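The arm lives at the back of a shared workshop in Pikier, bolted beside a white table, and its builder talks about it the way other people talk about a dog that won't come when it's called.

"I started on it in June, in the spare room," she told me over tea. "Then my partner wanted the spare room back!" The project is called Nadier, and the hard part so far has been the fingers — black, tapered, with a long groove down each one. She's on version 33.
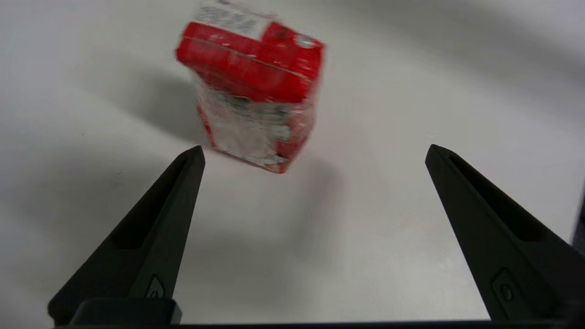 "The early ones were too blunt," she said. "You want a point, so you can get in beside something small without shoving it over." Crinkly plastic wrap is her sworn enemy (I heard quite a lot about shiny plastic wrap). The glare confuses the wrist camera, and she's rewritten that bit of code four times.

I asked what the goal was. She laughed and said tidying up. Pick up a small thing, put it in the basket, go again.

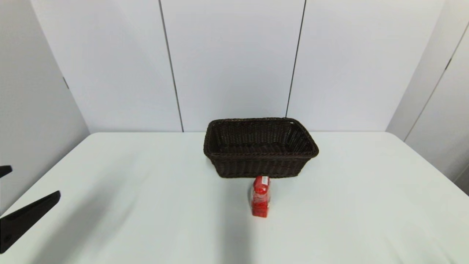
She keeps a log of every try, 271 at last look, and she'd like to reach 802 before she changes the motors. Why 802? "That's how many lines are left in the notebook."

I'm going back on a Wednesday night, when the workshop stays open late. She's promised me a turn at the controls.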